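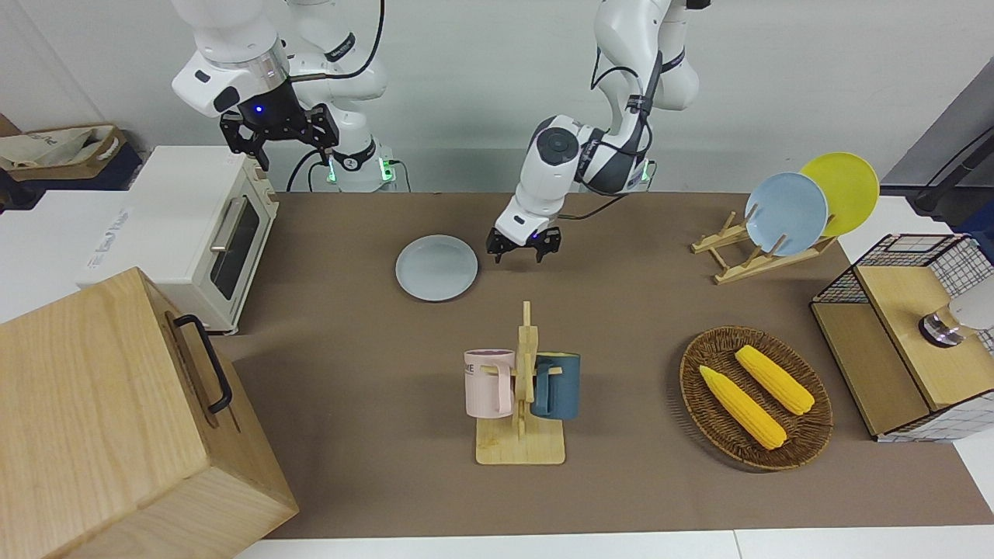 I've had the Puseo teaching kit on our bench since April and I keep getting asked whether it's worth the money, so here goes. Short answer: yes if you mostly want to drive two arms by remote, and maybe not if you were hoping to grab an arm by the wrist and show it what to do. Longer answer below, with some grumbling.

The kit is a pair of hand controllers, a foot pedal, a small box that sits between your computer and the arms, and recording software. We run it with two Franka arms. Setup took me one afternoon, plus a second afternoon when I found out I'd plugged the box into the wrong network port (there are two, they look the same, and the label is on the underside, thank you very much).

First task I tried was plates. Pick one up, put it in the dish rack. I figured I'd have it down by lunch. Ha! A plate lying flat is a miserable thing to pick up with two fingers. You have to come down right at the rim, get one finger under or squeeze the edge from the side, and then tilt the whole wrist while you lift. With the Puseo controllers I got a decent grasp maybe one try in four on the first morning. By the end of the week I was getting it nearly every time, and most of that was me learning to slow down and turn the motion scaling to half. Please do that on day one. It's buried under "Operator," third tab.
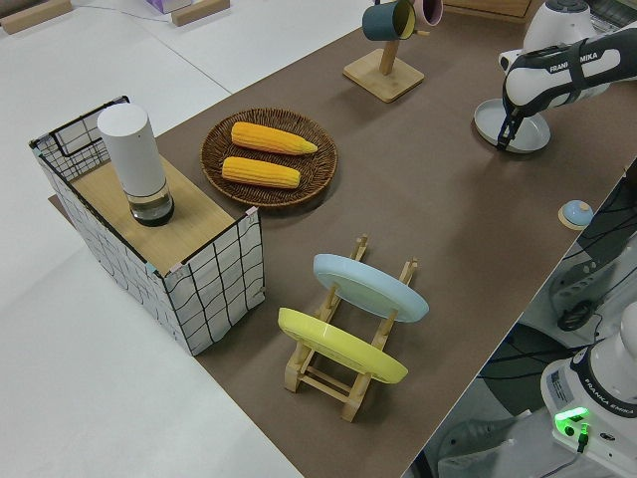

The pedal is the best part of the whole kit, and I did not expect to write that. Foot down, the arm follows you. Foot up, it stays put and you can shake out your hand, move your elbow somewhere comfortable, and start again from there. Our old Honkanen setup had this on a thumb button and my thumb hated me for two years. The Puseo one is heavy enough that it doesn't skate across the floor, too.

Grip feedback is just okay. There's a buzz when the fingers meet something, and the buzz gets stronger as you squeeze, but it lags a little. On mugs I could live with it. On thin metal lids it's rough, because by the time you feel the buzz you've already nudged the thing sideways. I ended up ignoring my hand completely and watching the fingers, leaning over the table like somebody threading a needle. My back has opinions about this.

Now, hand guiding. The box says it supports it, and it does, sort of. You switch modes, take hold of the arm, and walk it through the job while the software records. The arm itself moves nicely. Trouble is, you need a hand for the arm and another for the gripper open/close clicker, so with two arms you're out of hands. And your own arms end up in front of half the camera views, so those recordings weren't much use to us. I did 102 hand-guided demos before I gave up and went back to the controllers for everything.
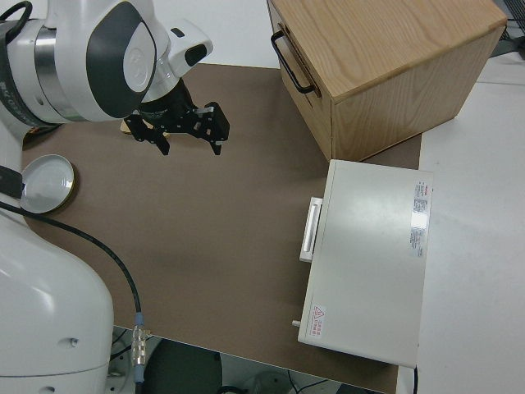
Cables! The ones that come with the box are too short. I bought longer ones from Hudside and routed them off the back, and I still check every morning that nothing is going to snag when the arm swings. Budget for that. Also budget for a decent chair.

The recording software is plain and I mean that kindly. Big start button, big discard button, and a notes field that I fill with things like "bumped the rack, sorry." You can tag a demo as bad right after you finish it. What you can't do is trim the start and end inside the app, so all those seconds where I'm scratching my nose before pressing the pedal have to be cut later with something else. We have 2,189 demos saved at this point and I would love those seconds back. One real bug: once a session passes 1,000 recordings the list gets painfully slow to open. I start a fresh session long before that now.

Price. We paid $802 for the controllers and pedal through Deltier, with the box on top. Not cheap, but it's held up to daily use by four people with very different ideas about being gentle.

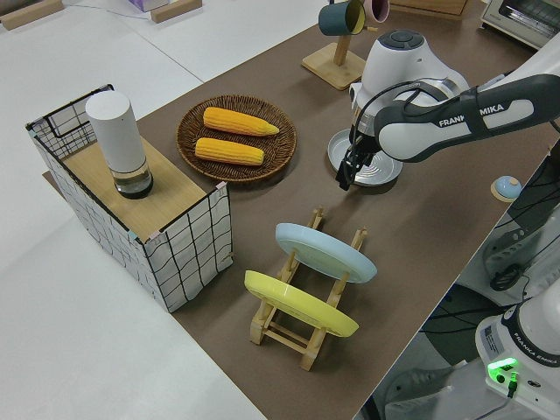 Tineke Van Damme
Robot operator and demo trainer

A few odds and ends I forgot. Left-handed folks can swap the controllers in settings, and it works, but the on-screen arrows don't swap with them, so expect some swearing. The wrist straps are scratchy. Battery gets me through a morning and dies mid-afternoon, usually with a lid in the gripper.

My coworker Ismael Bragança wants me to add that he prefers the Honkanen for slow, careful placing, and he's better at it than I am, so take that seriously. For two-arm work, though, I'd buy the Puseo again. Four stars, and I'd bump it up if they fixed the buzz.

17 shares
6 comments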